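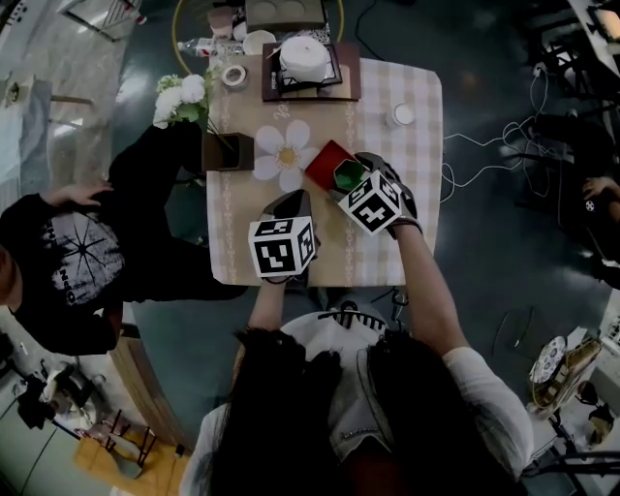 Budgeting for Handheld Grippers: What the Quote Leaves Out

A pair of handheld grippers looks like a small purchase next to a robot arm. Most groups that buy them treat them that way, and the order goes through on the same form as cables and desk lamps. The trouble starts a few months later, when the parts that were never on the form begin to arrive one at a time.

Trusex sells its two-hand set for $2,818. The price covers both grippers, one set of printed marker cubes and a calibration board. It does not cover the head camera, the mounts, spare fingers or the computer that records the streams. A buyer who adds only the camera and calls the budget finished will be back in purchasing before the first month is out.

Fingers wear first. The soft black tips on most handheld models lose grip at the edges, and the change is slow enough that operators adapt to it without reporting it. By then the recordings show people squeezing harder than the job needs. Tawhiri lists replacement fingers at $13 a pair and suggests changing both hands together. The parts are cheap. The delay is costly if none are on the shelf, so a year's supply belongs in the first order.

Marker cubes are the second item. The cube has to sit rigidly on the gripper body, and its printed faces have to stay flat and clean. A scuffed face can cost tracking at certain wrist angles, and this is hard to spot until the data is processed. Laminated faces last longer but reflect overhead lights. Matte prints on a stiff backing are the usual compromise. Keep one full spare set per station, already calibrated, and label it by hand: left and right cubes are easy to swap and the software will not always object.

Then there is the station itself. For tabletop work such as clearing cups, moving trays or setting out food, the table is part of the equipment. Height matters more than surface. An operator who stands and reaches across a table for a full shift tires in the shoulders well before the hands, and tired operators take shorter reaches. An adjustable table from Flisbridge costs $688 in the mid size. Two fixed tables at different heights may cost less and cover most operators.

Props need a line of their own. Tablecloths, runners, cups, small boxes and decorations should be bought in variety and replaced often. A cloth that slides under a tray is useful on one day and a nuisance on the next, so plan for several weights of fabric. Household stores are fine for this. Set a monthly amount and let the station lead spend it without a purchase order.

Labor outweighs everything above. Putov, which rents complete stations, quotes them with 2 operators per table, one working and one resetting objects. Groups that try it with a single operator save a wage and lose much of the recording time to resets. Whether the rental makes sense depends on length. For a short pilot it is usually the better choice — no spares, no calibration, no storage. Past two quarters, buying tends to win, provided someone on staff can recalibrate a cube.

Cable runs and floor space are often left until installation. Ask for a floor plan with the quote, and have the recording computer placed on the side of the table where people do not walk. Orders placed in January, at the start of many budget years, tend to ship late, so those plans can be settled while the crates are in transit.

Related

Leasing or Buying: Arms for Small Shops
Spare Parts Shelves That Match the Work
How to Read a Calibration Report
Choosing a Table for Standing Work
Storage Costs for Multi-Camera Recording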